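Kornholm Gift Wrap Reuse Survey: data card

0 comments · 19 shares

# Overview

The Kornholm set records how wrapped gifts were put together at a single counter in Zotircombe, and whether the wrapping could be used again or recycled. It holds 2255 rows, one per parcel. It was compiled for Flivley, a household waste calculator, and is released separately for anyone working on kerbside sorting rules.

# Fields

parcel_id: integer, unique.
outer: paper, film, fabric, mixed, unknown.
tie: none, ribbon, string, raffia_type, other.
print: plain, floral, geometric, text, other.
label: y/n. Any tag or sticker left on the outside counts as y.
scrunch: pass, fail, not_done.
mass_g: grams, wrapping only.

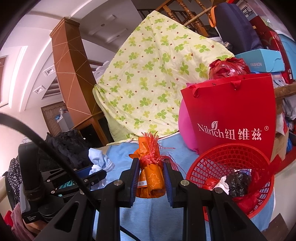
The scrunch field follows the usual household test: the sheet is balled in one hand and released. Paper that stays balled is a pass; film springs back and is a fail. Shine alone is a poor guide to the material, so a shiny orange wrapping with flowers printed on it is entered as outer = unknown until tested, and its red-pink tie goes in as raffia_type whether the fibre is plant or plastic. Colour is not coded in this release.

# Known problems

- 538 rows have scrunch = not_done, mostly from August, before the test was added to the form.
- mass_g comes from a kitchen scale with a 1 g step. Values under 5 g should be treated as coarse.
- Sticky tape was weighed with the wrapping. It was not removed first.
- "mixed" was used unevenly. About 200 rows were recoded by hand; see recode.csv.
- Fabric wraps are under-represented and should not be used to estimate reuse rates.

# Files

parcels.csv, recode.csv, codebook.txt. All UTF-8, comma separated, with a header row. Missing values are empty strings. Warraich scripts from version 1 will not read the new label field without changes.

# Licence

Free to use and adapt with attribution to the Kornholm survey.

Contact | © Kornholm survey | Back to top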